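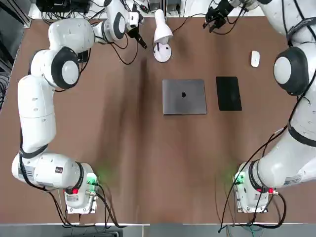 What is Lirkelton?

Lirkelton is a fantasy comic that started as a webcomic and now runs as a series of printed books, with an audio serial set in the same world. I've been reading it from the early pages, so this entry is a bit fonder than most on this site.

Setting

The story takes place in a flooded valley where towns are built on the backs of slow, enormous river animals. Lirkelton is the biggest of these towns and also the name of the creature underneath it, and characters mix the two up all the time (there's a great argument about it in the second book). Its rival is Vereck, a walled town whose animal hasn't moved in 200 years. I always tell new readers to watch the bridges — they're drawn a little differently each time the towns drift apart.

Plot

Our hero is a mapmaker's apprentice who keeps having to redraw the same map. She finds an old chart showing a dry valley, steals it, and spends most of the first book running from the Vereck customs office. The second book slows way down and is mostly about a funeral. Plenty of readers dropped off there, but I think it's the best stretch of the whole thing!

Publication

The webcomic ran to 105 pages, posted every Thursday, before Vieira Press picked it up. The first printed book added 25 new pages, most of them in the market chapter, and fixed the lettering. The third book came out in May.
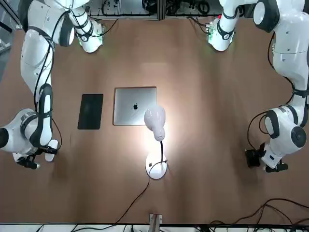
The look of the comic changes a lot between books. Book one is pencil and watercolor with wobbly panel borders, while book two has flat color and much heavier blacks. By book three the art is fully digital, and you could make pages like these with little more than the black tablet, silver laptop and white desk lamp on that tabletop, plus a lot of patience. I still miss the watercolor skies.

Audio serial

Stotodgate is the spin-off, told in roughly 50 short episodes and set in a toll town that only gets a few panels in the books. You don't need to have read the comic first, although the ferry songs are a lot more fun if you have.

Contact | © The Panel Shelf | Back to top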